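In defence of the table pile

My father-in-law, Andor Magyar, believes that clean washing should go from the line to the drawer without touching down anywhere in between. He's a lovely man and I have never once won an argument with him, but on this point I'm prepared to be stubborn. I think the pile on the table is a perfectly good way to run a household, and I'd go so far as to say it's the best part of doing the laundry.

Drawers are where t-shirts go to be forgotten. You shove them in, you wear the top three until they fall apart, and the rest sit in the dark for years (I'm as guilty as anyone). Put them out on a good big wooden table, though, and you have to look at them. You remember the fun run, the cousin's footy club, the concert where it rained and you bought a shirt just to have something dry to put on. I like that. I like having a cup of tea going and picking things up one by one, and if it takes me until 11 at night, well, I've had worse evenings.

Clothes piled on the table
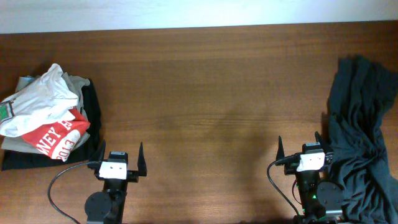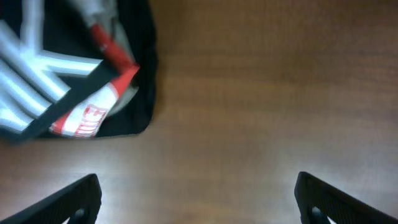

My neighbour Nghĩa Lục folds hers into little upright parcels, like files in a cabinet, and she showed me how one afternoon in May when I was meant to be helping her with the lemons. I tried it for 6 weeks. It looked marvellous, I'll give it that, but I found I was folding for the drawer and worrying about the drawer, and I'd lost the pleasure of the thing altogether. A shirt folded in half and half again will still be a shirt in the morning.

I'll grant Andor that a pile can overstay its welcome. By dinnertime somebody wants the table, and then the whole lot gets carried to a chair, and a chair is where good intentions go quiet for a fortnight. So my one rule is that the pile never moves to a chair. It gets put away or we eat beside it – and we have eaten beside it, more than once, with Andor at the far end passing the potatoes over a stack of socks and saying nothing at all.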